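Nilleo shared office, Detesitz
Minutes of the tenants' meeting, Thu 17 August

Present: nine tenants, plus the note-taker
Apologies: two, both on leave

1. Minutes of the last meeting
Agreed, with one correction. The kettle was descaled by the Cetport team and not by the upstairs desk, who were thanked in error. Cetport were thanked this time, and warmly!

2. Matters arising
The new blinds are up on the street side and everyone likes them. The cord on the middle one sticks. Bergmann, who fitted them, have been asked to come back and look at it.
The drawer of dead pens has been emptied. There were 316 things in it, counted by the two people who had bet on the number (the nearer guess was 200, and a coffee was duly paid). A cheer went up when the drawer closed properly for the first time in years.

3. Money
The kitty stands at 30 after milk, dishwasher tablets and a new washing-up bowl. It was agreed to leave the monthly contribution alone until October, when the fruit delivery comes up for renewal. Two members would love more pears. The note-taker would also love more pears and has minuted this.

4. Baskets and sorting
The longest item, and a lively one.

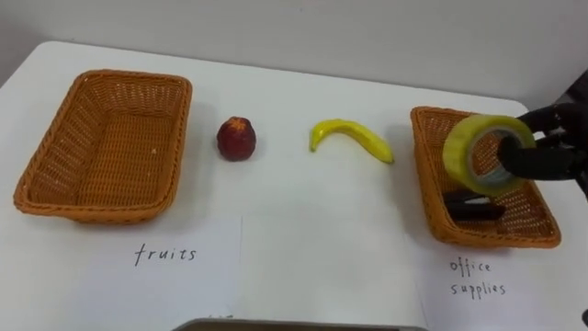
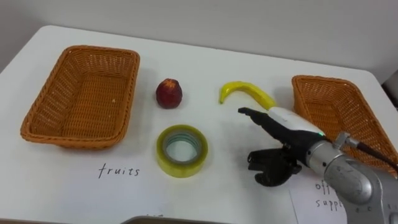
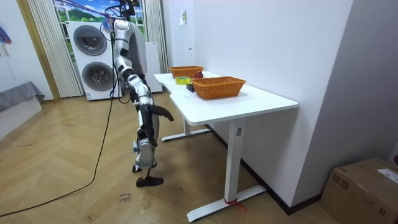
Shared things have been wandering again, and the aim is that anybody coming in before a call can find what they want without opening every cupboard. There was strong support for open baskets over the lidded boxes we tried in spring, which looked smart and swallowed everything. Members were very taken with the orange wicker against the white tabletop, and someone pointed out that you can see right down to the weave when a basket is empty, so it will be plain when the fruit needs topping up. The handwritten paper labels were liked too. One member wanted them printed, but the lowercase "fruits" in the second picture won the room over, and handwriting it is. There was some talk about whether it should say "fruit". Left as it is.

Agreed that tape goes with the office supplies, whole rolls only. Part-used rolls with no findable end are to be dealt with by whoever lost the end. Scissors stay on their hook by the printer. Teabags were proposed as a third category and turned down, five to four, as they have a perfectly good tin.

Still to settle is where the baskets live. The windowsill is sunny and the bananas would go over in a day. The shelf by the coat stand is cooler but a stretch for shorter members. We will try the shelf at the lower height for 3 weeks and see how people get on.

Actions: lower the shelf (Cetport team, who have the drill); write out spare labels (note-taker); clear the top of the filing cabinet (everyone, please, especially the mugs).

5. Any other business
The plant by the door has a new leaf - a big one. Watering stays on Mondays.
A request for a second coat stand before winter. Prices to come to the next meeting.

Next meeting: first week of October, same room, biscuits by the upstairs desk.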